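4 Fitting and setting up the dash camera

Read this section through before you start. Allow about 30 minutes for a first fitting. The Skosent kit suits most cars with a 12-volt socket and a fixed windscreen.

4.1 Before you begin

1. Park on level ground, switch off the engine and apply the handbrake.
2. Lay out the camera, bracket, power lead, cable clips and trim tool on a flat, clean surface.

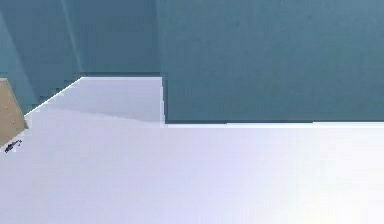 3. Write down the serial number printed under the bracket. You will need it to register the warranty.

Note: Kits sold before October have the older bracket, part number 1564. It is fitted in the same way but has no locking tab, so leave out step 6.

4.2 Fixing the bracket

4. Clean the inside of the windscreen behind the mirror with the wipe supplied. Let the glass dry fully.
5. Peel the backing off the pad and press the bracket to the glass for 30 seconds. Keep it clear of the driver's view and within the area swept by the wipers.
6. Slide the camera on to the bracket until the locking tab clicks.

Caution: Do not fix the pad over heating wires, tint film or the rain sensor. Pulling it off again may damage them. 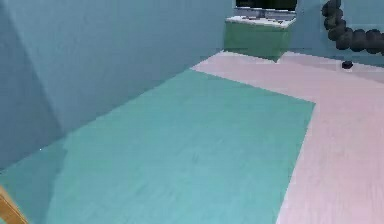 4.3 Running the power lead

7. Starting at the camera, tuck the lead under the edge of the headlining and work towards the passenger side.
8. Bring the lead down behind the door seal – not across the front of an airbag cover – and under the glovebox to the socket.
9. Open and close the passenger door to check that the lead is not trapped.
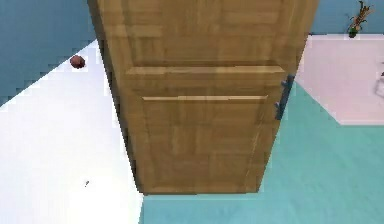

Panelled door, wood finish

10. Plug in the lead and switch on the ignition. The light on the camera shows red, then green.

Caution: If the pillar trim is marked AIRBAG, do not remove it. Ask an Adance fitting centre to run the lead for you.

4.4 First recording

11. Insert the memory card with the label facing the windscreen and choose Format from the menu.
12. Set the time and date. The camera does not change the clock for summer time.
13. Set impact sensitivity to 2. Higher settings will save a clip every time you cross a speed hump, and saved clips are not overwritten until you clear them. 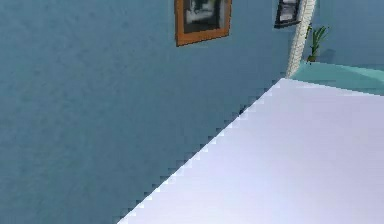 Drive a short, familiar route and play back the recording once you have parked. If the bonnet takes up more than a third of the view, loosen the thumbwheel, tilt the camera up slightly and try again. After a collision, press the side button to lock the clip, and copy it to a computer as soon as you can.

Section revised 12th January by Despina Raptis. Checked by Melina Papadakis.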